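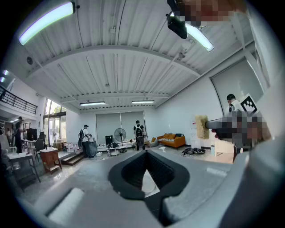

Month four of cleaning the office ourselves, as the company Slack calls it. "Ourselves" is me and a guy from billing who owns gloves.

We used to pay Drinside $290 a month. Then someone upstairs found out sponges are sold to the public. 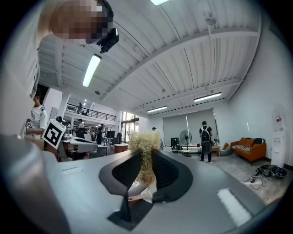 The new chore chart has 121 rows. Row 30 is "general." I've been general since April.

Also we switched to Kinia dish soap, the 1000-wash bottle. It lasted until lunch. People here wash one fork like they're prepping for surgery — and then leave the fork.
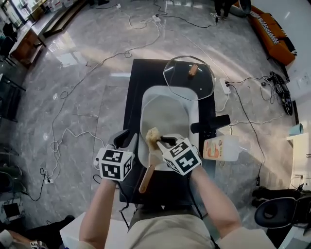 Anyway, the sink rota is up again next week and I've already offered to trade two of my turns for one microwave. No takers so far. Somebody reheated fish in it at 9 a.m.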